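To: lab-equipment list
Date: Jan 6, 2022
Subject: Re: second two-arm station, what to put in the July request

Replying to the budget question, quoted further down. The sorting work we want to move over is the small-parts job, with the black box and the clear box side by side.

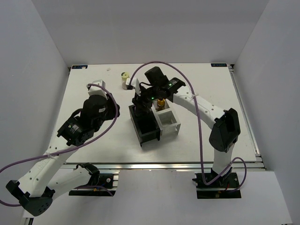
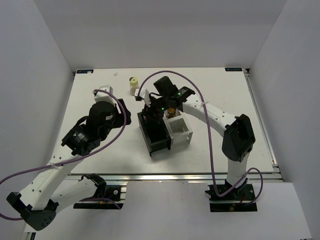
Two-arm station, right gripper over the boxes, brass-colored piece in the clear one.

My suggestion is to ask for one more station now and leave the third for next year. The arms are the easy part to price. What we left out last time was everything else – rail, base plates, wall panels and spare servos. Please put in $300 for rail and plates and $200 for servos. Cables can come out of the Olex account, which still has $100 in it.

Lebrun quoted us 5 weeks for the panels. Dekow has not answered yet. If they come in lower I would still go with Lebrun, so that the walls match.

> We need equipment numbers for Plirkum before the request
> closes. Do you want one station or two? Also, can the
> existing walls be reused, or do we have to buy a new set?

One station. The existing walls stay where they are, so yes, a new set. Send me the form when it is ready and I will fill in the part numbers.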